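Last updated: 2023-02-24

Giving up the night shift

Shirley Gill did nights for ten years. Sorting parcels at the Skolaletti depot, ten till six, then home on the first bus with everyone else going the other way. She stopped in January. Still wakes at 3.

"You don't get it back all at once," she says. "I thought I'd have one good sleep and be normal. Daft."

We meet mid-morning, a time she used to be in bed with a towel pinned over the curtains. Coffee first, she insists. Never after noon now, that's the rule. 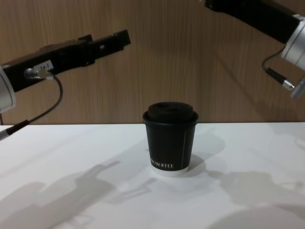 Alper Tuncer reckons the rule is too strict and that she could get away with a cup at two. Shirley isn't having it. They worked the same line for years and still argue about sleep the way other people argue about football.

What did nights do to her? Long pause. "I was short with people. My sister mostly." She missed birthdays, or turned up and dozed off in the chair. Ate toast at odd hours. The money was better, 44 pounds a week better by the end, and it went on takeaways becuase she was too tired to cook.

Alper is 43 and still on nights. He likes the quiet — no managers, radio on. "Some of us are just made for it," he says. Shirley pulls a face.

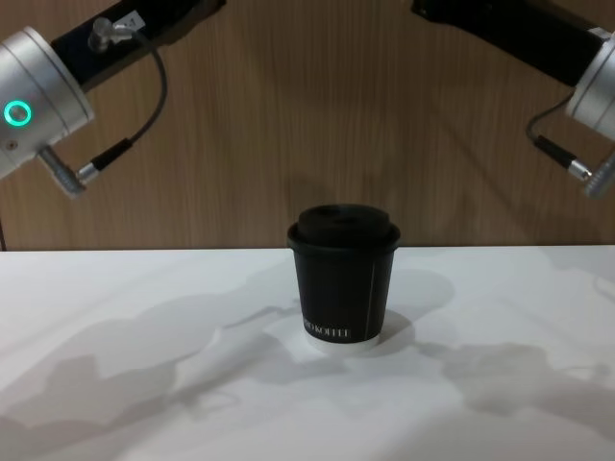

Black cup, black lid, before noon.

Her advice to anyone coming off nights is short. Get up at the same time, even after a bad one. Go outside early. Leave the phone in the kitchen. She hasnt managed the last one yet.

And the new job? Days, at Prata, on the returns desk. Less money. "I saw my neighbour the other morning," she says. "We've lived next door since 2000 and I had to ask her name."

12 shares · 3 comments

Contact us | © Juvano | Back to top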